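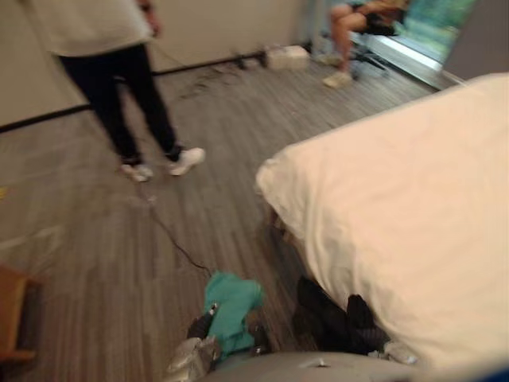

Gumgate House Respite Beds
Progress report to the Dizon Fund, second period
Prepared by Aileen Marquez, program manager

1. Summary

The respite program gives family carers in Diketley a break of up to seven nights while the person they look after stays with us. In this period we provided 352 bed nights, which brings the total since the grant began to 3,079 care hours billed outside the core day shift. Both figures are within the budget you approved. Night staffing is behind plan and is covered in section 3. We are asking for one change to the spending lines, set out in section 6.

2. Stays

Most stays were planned at least a month ahead. Emergency stays went up in December, when two families called on the same Tuesday, and we had to turn one of them away until the Friday. The family accepted the later date. We have since changed the booking sheet so that one room is held open until noon each day before it is released.

The average stay was shorter than we expected when we wrote the application. Carers told us that a full week away is hard to arrange around work and school, and that three or four nights is more useful to them. We now offer short stays as standard and no longer ask for a reason.

Eighteen families used the service for the first time. Reynaldo Lagman visits each new family at home before the first stay and goes through medication, meals, sleep routine and anything the guest dislikes. These visits take longer than the hour we allowed. Two hours is closer, and travel to the farms north of Diketley adds to that. The rota has been adjusted.

3. Staffing

Genalyn Saludo joined as senior care worker and now runs the night team. We planned for four night workers and have three. The fourth post has been advertised twice. The first round brought no suitable applicants, and the person we chose in the second round took a hospital job before starting. We are covering the gap with agency shifts, which cost more per hour and mean that guests sometimes meet a new face at bedtime. Families have raised this and we agree with them.

All permanent staff have finished the moving and handling refresher. Medication training is done for the day team and will be finished for the night team next month. Agency workers are shown the hoist and the call system at the start of their first shift, and Genalyn signs them off before they work alone.

4. Building and equipment

The bathroom next to the rear bedrooms was out of use for nine days while a leak under the shower tray was repaired. The tray had been fitted without enough fall to the drain. Gorazd Kadrić took up the tray, replaced the seal and reset the fall, and the work is under guarantee.

The Dundix call system is working in every bedroom. We had a run of false alarms in the first few weeks, mostly from cords catching on bed rails, and the cords have been shortened. Response times at night are logged automatically and we can send the log if it would help.

The garden path has not been started. The quote we had at application stage has expired and the new one is higher. We would like to wait for a second price before going ahead.

5. What carers told us

We phone every carer in the week after a stay. Sleep comes up more than anything else. One woman said she had slept through for the first time since her husband's stroke. A father said the first night was worse than being at home because he kept checking his phone, and that the second was better. Complaints were about pick-up times and about laundry coming back in the wrong bag. Pick-up now runs until 6 p.m., and each guest's clothes are washed separately.

6. Budget

Spending is on target overall. The day staffing line is underspent and the agency line is overspent by nearly the same amount. We ask for your agreement to move the underspend across for the rest of the grant year. Wayne MacLeod keeps the accounts and can send the breakdown by month.

7. Next period

We will advertise the night post again with a higher hourly rate, get a second price for the path, and start a Saturday morning drop-in for carers who have not used the beds yet. The drop-in will be paid for from our own funds. The next report will include the results of the yearly carer survey.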